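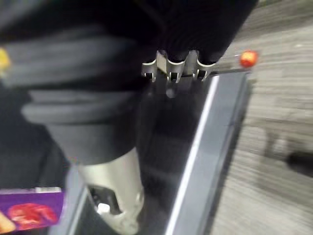 Rastville, 2020-08-06

Quick one tonight, I have maybe ten minutes before the bus. The right wrist on Hika threw a fault again. Third time since the firmware update and this time it did it mid-task, arm out over the counter, which is exactly where you don't want it.

What happend: we were running the snack shelf routine. Current on the wrist motor normally sits under 3,000 mA. I have the limit at 4,000. Log shows it climbing to the limit, holding there, then the joint drops out. And the hand just kept its grip. No release, no alarm, nothing on the screen for 7 seconds. 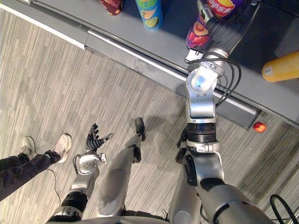 Seven seconds is a long time if your fingers are in there. Mine weren't. Ainhoa Toledo was on the stop button and hit it before I'd even worked out what I was looking at - thank you, again.

So I went through the wrist footage frame by frame. My first guess was the cover. It's black, soft, it wrinkles up, and I've never liked how close it sits to the finger joints.

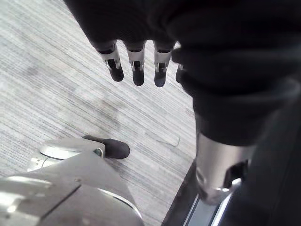
Fingers pointing down, cover bunched over the top of the hand.

Not sure it's the cover though. I couldn't find a spot where the cloth is clearly caught in a joint. Second guess is the cable. There's a loop of it hanging off the side of the wrist and if that pulls tight when the wrist turns, the motor would fight it and you'd get just that kind of climb. Sarmiento had the same thing on the old arm back in December and we re-routed it and forgot all about it. I can't find teh notes.

The missing alarm bothers me more. A dropped joint should shout right away.

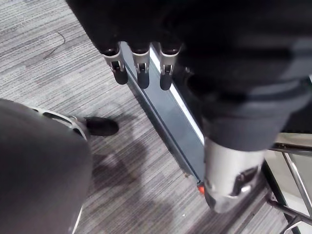
Before we power it up again

Cover off. Limit down. Cable tied back, with slack, then up to 6 slow wrist turns with nothing in the hand. Everyone behind the tape, me included. I wrote to Tranudholm about the alarm delay and got an auto reply. Will post when they answer.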